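One Bin Is Too Few for a Shared Room
2024-02-11 | By the Editorial Desk, Bronthorpe Residents' Bulletin 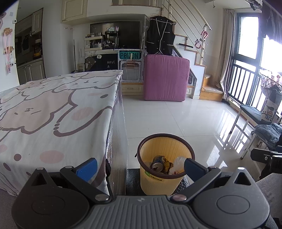
A reader in Avram writes that a small bin beside the table is all any household needs, and that a second one only invites more waste. The Bulletin respectfully disagrees.

A can, a snack wrapper and a plastic bag placed in the same bin must later be separated by hand, and in most homes that step is skipped. The can could have been recycled. Of the 129 households that answered our November survey, 27 kept a separate container for cans in the room where they eat and drink. Nearly 40 said they sorted their trash "when there is time."

A second bin need not be large or costly. It should stand next to the first, carry a plain label and be emptied every seven days. Residents who lack the floor space may hang a bag from a hook. We ask the building management at Rurkia to include two bins in each furnished unit from the next lease period onward.

Recent items
Flurkero Collection Point: New Hours
Washing Tablecloths Under Plastic Covers
Letters: Noise in the Stairwell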